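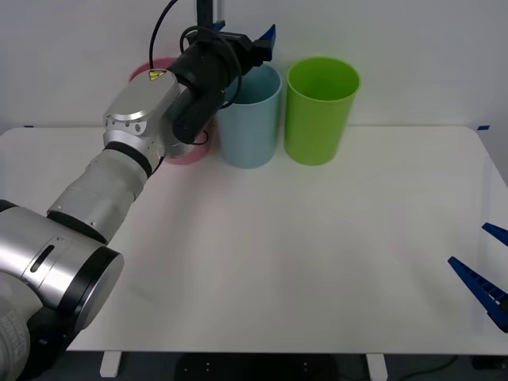
Bras gauche au-dessus des gobelets rose et bleu clair, doigts bleus du bras droit à l'entrée de la table.

27 novembre 2018, cellule Jalton, cahier d'atelier

Super journée sur la cellule ! Je note tout tant que c'est frais, parce que la dernière fois (en mai) on n'avait rien écrit et il a fallu deux matinées pour retrouver les réglages.

Point de départ : le bras gauche arrivait trop bas au fond de la table, surtout côté rose. Gregor Ritchie avait déjà repris le repère table la semaine dernière, donc je soupçonnais plutôt le poignet. J'ai fait la vérification dans l'ordre de la fiche Rediditz : embase, avant-bras, poignet, puis pince. Embase et avant-bras nickel, pas de jeu à la main, moteurs freinés. Au poignet, une vis de la bride de pince qui tournait sans forcer. Voilà le coupable, ou en tout cas le premier ! Démontage de la pince, nettoyage des faces d'appui au chiffon sec, remontage en croix, trait de feutre sur chaque tête pour voir tout de suite si ça bouge.

Doigts : j'ai remplacé la paire du bras droit, les bleus crantés sortis du lot Palacios. Les crans sont beaucoup plus nets que sur l'ancienne série, et ça se monte sans lime, un vrai plaisir. Penser à refaire l'ouverture à zéro après chaque changement (menu pince, apprentissage des butées), sinon la pince croit qu'elle est fermée alors qu'il reste un filet d'air entre les doigts. Je me suis fait avoir au premier essai, évidemment.

Caméra du bras gauche : inclinaison vers le bas conservée, je n'ai touché qu'au serrage du support. Calibration main-œil refaite avec 34 poses. J'en avais lancé 39, mais 5 sont parties à la poubelle, mire à moitié masquée par le câble. L'erreur est redescendue nettement sous le seuil de la fiche et surtout elle est régulière d'une pose à l'autre, ce que je n'avais jamais vu sur cette cellule. Fichier enregistré sous le numéro 433 dans le dossier Dironby, l'ancien est gardé à côté au cas où.

Câbles : c'est le sujet qui reste ouvert. Le gros câble noir fait une boucle correcte vers la pince, mais le fin pend encore sous la caméra et passe devant le gobelet rose quand le bras est en approche. Shona Pringle propose une gaine souple fixée sur le corps du poignet, avec assez de mou pour un tour complet du dernier axe. J'aime bien l'idée. J'avais pensé à un simple collier, mais il va tirer sur le connecteur dès qu'on tourne. À essayer à vitesse réduite avant de couper quoi que ce soit à longueur. Regarder aussi le câble qui court au sol côté droit : goulotte ou au moins de l'adhésif, on passe là tout le temps.

Repères de table : les deux petits bouts d'adhésif bleu, à gauche et à droite contre le mur, donnent la ligne du fond. Ne pas les décoller au nettoyage !! Les gobelets se remettent toujours dans le même ordre, rose, bleu, vert, ouverture vers le haut, près du bord arrière. J'ai vérifié la hauteur d'approche à vide au-dessus de chacun, pas à pas, main sur l'arrêt d'urgence. Le rose passe enfin sans que j'aie à retoucher le point à la main. Pour le vert, je trouve l'approche du bras droit un peu rasante, Gregor veut remonter le point intermédiaire et je suis d'accord avec lui.

Reste à faire :
- gaine sur le câble fin (Shona)
- point intermédiaire du bras droit, gobelet vert (Gregor)
- contrôle des traits de feutre à la prochaine mise en route (moi)
- recommander des vis de bride, il en reste 2 dans le tiroir
- recopier l'ordre de serrage dans la fiche Rediditz, elle ne le donne que pour l'ancienne pince

Clé dynamométrique rangée dans l'armoire du fond, deuxième étagère, avec les anciens doigts dans un sachet.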